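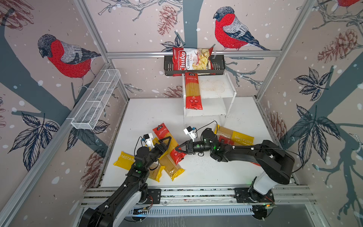
Cerkedura two-tier countertop rack, white

A small open rack for packaged dry goods: spaghetti, noodles, rice, flat boxes, soup packets. It has two levels, no doors and no drawers, and it goes on a counter, a pantry shelf or the floor of a deep cabinet. Sold by Trorncombe as a single piece.

Item number: 381
Color: white
Material: acrylic
Levels: 2
Assembly: none
Pack quantity: 1

What it is for

Bags of dry pasta are awkward to store. They slide off each other when stacked flat, and if you stand them in a row without support they fall over as soon as one is taken out. The 381 gives you one level to stand or lay packages on and a second level underneath for whatever you reach for less often.

The rack takes the common 500 g spaghetti bag. Set the bags side by side on the upper level with the labels facing out. Short shapes such as penne and fusilli come in fatter bags and do better below, where they can lean on each other. Jars fit too, but glass is heavy, so keep jars on the lower level.

Light, bulky items are another matter. A bag of chips takes up as much room as several bags of spaghetti and gets crushed if anything leans on it. We suggest keeping chips and crackers out of the rack and in a hanging basket above it.

Using it with a hanging basket

The Valton wire basket is sold separately. It is black metal and mounts on a horizontal rail or on the wall. Put it directly over the rack and leave enough space between the two to lift a spaghetti bag off the upper level without hitting the basket. Try this with the tallest package you own before you tighten anything.

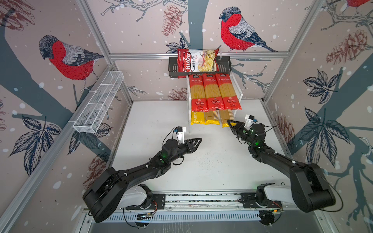
The basket ships with two hooks for rails up to 9 mm thick. For a thicker rail, order the wide bracket set. Screws for wall mounting are not included -- the right type depends on your wall.

Setting up

Peel the protective film from both sides of each level. It comes off more easily if you start at a corner. Wipe the rack with a damp cloth and let it dry. Stand it with its back against the wall, then load the lower level first.

If the rack rocks, check the surface under it. Tile counters are often uneven at the grout lines, and moving the rack an inch to one side usually fixes it. Stick-on felt pads also work.

Cleaning

White acrylic shows stains and smudges on the upper level sooner than anywhere else, mostly from tomato, curry powder and oily fingers. Use warm water, a drop of dish soap and a soft cloth. Do not use scouring powder, window cleaner with ammonia, or the rough side of a sponge. Do not put the rack in the dishwasher. Old turmeric stains may not come out completely.

Keep it away from the stove and the toaster. Heat will bend acrylic, and a bent level cannot be straightened.

Questions we get

Can two racks be stacked? No. The upper level is made for packages and was not designed to hold a second rack.

Does it come in clear? It did until last March. The clear version is sold out and will not be made again.

Can it go in the refrigerator? Yes, if it fits. Let it come back to room temperature before you wash it in warm water.

Are the levels adjustable? No, the height between them is fixed.

Customer note

"I keep one rack for long pasta and one for rice noodles. The first one is scratched now because I dragged cans across it. With the second I put a sheet of shelf paper down and it still looks fine." -- Virgil Ene, Cârstea

Shelf paper is a good idea if you plan to store cans. Cut it a little smaller than the level so the edges don't curl up.

Ordering and returns

The rack ships flat on its back in a plain carton. Please check it for cracks when it arrives and keep the carton until you have done so. Cracked racks are replaced free if you write to us with the item number. Unused racks can be returned with the film still on. Once the film has been removed we can exchange only for a fault.

The wire basket and the wide bracket set are listed under Rails and Baskets. Shelf paper is under Liners.

Page updated 2001-03-04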